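Hurness pone en duda las promesas de las bebidas «detox» de enero y pide pruebas antes que eslóganes

La asociación de consumidores revisó 18 productos vendidos durante la campaña navideña y no encontró en sus etiquetas nada que justifique la palabra «depurativo»

Drernuvdale, 19 de enero de 2025. Cada enero vuelven las mismas botellas, los mismos sobres solubles y la misma promesa de limpiar el organismo en seis días. La asociación de consumidores Hurness ha querido saber qué hay detrás y publica hoy un informe cuyo resultado no sorprenderá a quien haya leído alguna vez la letra pequeña: mucho adjetivo y muy poca explicación.

El estudio reúne 18 bebidas e infusiones concentradas compradas en diciembre en comercios de Drernuvdale y en tiendas en línea. Ninguna indica qué sustancia se supone que elimina, en qué cantidad ni en cuánto tiempo. La asociación escribió a todos los fabricantes para pedirles la documentación en la que basan su publicidad. Respondieron seis. Cuatro enviaron folletos comerciales, uno remitió a las opiniones de sus clientes y otro, la marca Pruluno, contestó que el término «detox» debe entenderse «en sentido amplio». Hurness preguntó cómo de amplio y sigue esperando.

El hígado y los riñones de una persona sana hacen ese trabajo sin necesidad de suscripción mensual. Quien tenga motivos para pensar que no lo hacen debería acudir a su centro de salud, no a la sección de novedades del supermercado.

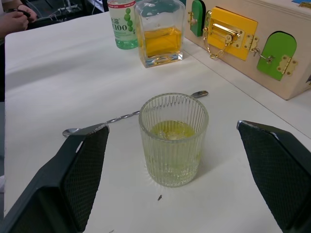

Tampoco convence la composición. La mayoría de las fórmulas analizadas combina agua, zumo de limón concentrado, extractos vegetales sin cuantificar y edulcorantes. Varias añaden té verde y presentan como novedad un efecto diurético que cualquiera puede comprobar en casa con una tetera. Perder líquido, recuerda la asociación, es otra cosa que perder grasa, por mucho que la báscula de la mañana siguiente parezca dar la razón al anuncio.

El informe incluye además una encuesta a 3.053 consumidores de la comarca. De ellos, 979 declaran haber comprado al menos un producto de este tipo después de las fiestas. Hurness advierte de que la encuesta se hizo entre personas que quisieron contestarla y que no debe leerse como un retrato de toda la población. Preferimos decirlo nosotros antes de que lo diga el sector, que en esto de los matices suele ser más exigente con los datos ajenos que con los propios.

La patronal Shi, que agrupa a distribuidores de complementos alimenticios, anunció en diciembre un código de buenas prácticas de adhesión voluntaria. La asociación lo ha leído. El texto recomienda «evitar mensajes exagerados», pero no define cuáles lo son ni prevé consecuencia alguna para quien los utilice. Hurness valorará el código cuando retire un solo anuncio.

Entre tanto, la asociación solicita a las autoridades de consumo que revisen las campañas en curso y aconseja guardar el tique de compra y una captura de la publicidad a quienes deseen reclamar.

El informe completo y el modelo de reclamación pueden pedirse gratuitamente en la oficina de Hurness en Drernuvdale.

Contacto para medios: Gabinete de prensa de Hurness, Drernuvdale.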